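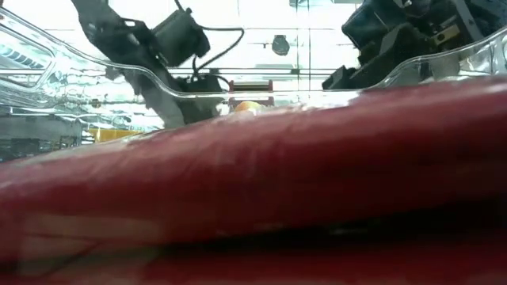 August 3, 2023

Dye kitchen notebook, madder vat, continued from the long entry in March (the one with the tea ring on it, sorry Grigore).

I meant to write this up before lunch and then the wool was ready to come out, and you know how that goes, so it is nearly five and I am sitting on the step with the notebook on my knees and my fingers the color of brick. I will try to get everything down while I still remember it.

The question we left hanging in the spring was why the Nekcombe fleece keeps giving us orange when the Idby fleece, same recipe, same pot, gives a proper deep red. Grigore Ursu has always held that it is the wool. Lieven Van Leeuwen has always held that it is the water, and I have gone back and forth depending on which of them I talked to last, which I admit is no way to run a dye kitchen. So today I did the boring thing and changed the water and left everything else alone.

Weights and measures, so nobody has to ask me later:

- Nekcombe yarn, two-ply, washed last week: 500 g, in 5 skeins
- Alum: our usual share, weighed on the small scale
- Ground madder root from the Van Dijk sack (the older one, tied with blue string)
- A spoonful of chalk in the pot, which is the new part
- Wheat bran in a muslin bag, the same as always

The dry yarn came to 549 g when I first put it on the scale, and I spent a good while wondering how I had managed to wind so much extra before I noticed I had left the steel bowl's lid in with it. Please take the lid off before you zero the scale! I have written this on the wall as well.

I mordanted the night before and let the yarn sit in the cooling bath until morning. It had a slightly sticky feel when I squeezed it out, which I like; it always makes me think the alum has taken. Then a good rinse, one only, and into the pot while the madder was still barely warm.

Now the slow part. I brought the pot up over two hours, and I really do mean slow, with the burner so low that I kept bending down to see if it had gone out. Lieven rushed this step in March (he says he didn't, but I have his notes in front of me and he did) and we got that muddy brown along the tops of the skeins. Today I stayed with it. I turned the yarn with the long stick every time the kitchen radio went to the news, which is a fine timer if you can stand the news.

The color came in stages and I wish I had a better vocabulary for it. Salmon at first, then a hard sort of orange that made my heart sink, because it looked exactly like every other Nekcombe batch. I nearly called Grigore to tell him he'd won. Then, somewhere in the second hour, it went over into red, and kept going. By the time I turned the heat off the yarn was darker than the Idby sample card when I held the two side by side, though of course it was wet and wet wool lies.

I left it in the pot to cool for as long as I could bear, lifted it out, let it drip, and rinsed it in three changes of water. The first ran like weak tea. The second was pale pink. The last was close enough to clear that I stopped. It is hanging on the back line now, on the shady side, and I have moved Grigore's socks down to the other end so they don't get dripped on.

A few things I am less happy with:

The fifth skein has a lighter patch near the tie. I think I tied it too tight, and I know I have told other people off for this very thing. Figure-eight ties, loose enough to get two fingers through. I will overdye it or keep it for the sample drawer.

The muslin bag leaked bran. It's all through the yarn and will have to be shaken out once it dries, and whoever does that should do it outdoors. The Plusovell bags have a tighter weave and I should have used one of those, but they were still damp from the onion skins.

The chalk clumped. Next time I'll stir it into a cup of warm water first, and add it a little at a time.

So was it the water? I'd like to say yes, and Lieven will certainly say yes when he reads this, probably out loud. But I also went slower than we have ever gone, and that muddles things. What I ought to do is run the Nekcombe yarn again at the same slow pace with no chalk at all and see where it lands. Grigore has offered to do it next week if somebody else will wind the skeins, and I've said I will.

I kept the used bath, by the way. It is in the lidded bucket under the bench, and there's plenty left in it for a soft pink or peach on something small. Please use it soon, in this weather it will start to smell and I don't want a repeat of the walnut business.

Still to do: label the skeins once dry, snip a length from each for the card, put one length in the south window with half of it covered, and order more alum. I've got enough for one more batch of this size and then we're scraping the jar.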